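Ticket 2711
Product: Flasard dish rack, black, five dividers
Category: Fit / stability
Opened by: Teresa Szewczyk
Handled by: Wojciech Jakubowski, Kodadau housewares support
Status: Closed, advice given

Problem as reported

Plates do not stand straight in the rack. They lean back when inserted and the lean differs from slot to slot. Customer also reports that the rack creeps forward on the counter when a plate is pushed in hard. Rack is new, bought in February. Plates are the Dunmore set in green, pink and blue, same size in all colors. Customer wants to know whether the rack is defective or the plates are wrong for it.

First reply (Jakubowski)

Asked for the following:
Rim to rim width of one plate, in mm
Weight of one plate
Type of surface under the rack
Whether the rack rocks when pressed at one corner while empty

Customer response

Width 200 mm. Weight not known, no kitchen scale in the house. Rack does not rock empty on the counter or on the floor.
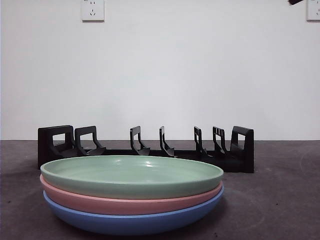
Plates stacked in front of the rack: green on top, pink, blue at the bottom.

Notes

Width is within range for this rack. The profile is the more likely cause. These plates have a raised rim and a rounded outer wall, so they are closer to a shallow bowl than to a flat dinner plate. The slots were laid out for a flat plate. A curved wall touches the divider at one point, well above the rail, and the plate tips back until the rim finds something to rest on. Some lean is expected with this shape and does not indicate a bad part.

Stacked storage is fine for this shape. The lean only matters on edge.

Checked with Baldur Baldursdóttir in parts. No open reports of warped dividers for this batch. She asked that the customer confirm the dividers are fully seated, which had not been covered in the first reply.

Steps sent to customer

1. Empty the rack and turn it over.
2. Press each divider down into the base with a thumb on either side of the foot. A divider that is seated does not click or shift.
3. Check both end panels the same way.
4. Turn the rack upright. Load one plate only, in the slot nearest an end panel.
5. Lower the plate until the bottom edge is down between the rails, then let it go back against its support. Do not push it forward to make it vertical.
6. Push the top of the plate lightly with one finger. It should return to the same position.
7. Repeat with the same plate in each of the other slots and report any slot where it slides or falls through.

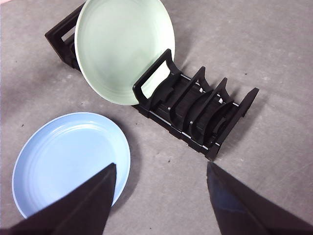 A lean of this amount is acceptable. The plate needs to be held at two heights, low at the rails and higher up at the back. If it is held only at the rails it will swing when the next one goes in. With deep rims, leave an empty slot between plates so the rims do not touch.

Customer response, 4:40 p.m.

One divider, second from the left, clicked when pressed and is now tight. Lean is the same in every slot. No slides and no fall-through. Creep is still present on the kitchen counter when loading quickly.

Creep

Base has no rubber feet on this version. The Jadport version does, and those feet are not sold separately. Any thin non-slip liner cut slightly smaller than the base will stop the movement. Cut it short of the rails so that water does not collect under it. Alternatively, hold the end panel with the free hand while loading.

Follow-up question from customer

Can the rack hold the full Dunmore set of eight? Answer: no, not on edge with this rim. Load every other slot and stack the remainder once dry.

Resolution

No defect found after the divider was reseated. No replacement shipped. Rim depth has been passed to Zofia Jakubowski for the compatibility page, which at present lists plate width only. Customer agreed to close. Reopen under the same number if the divider works loose again, and state which slot.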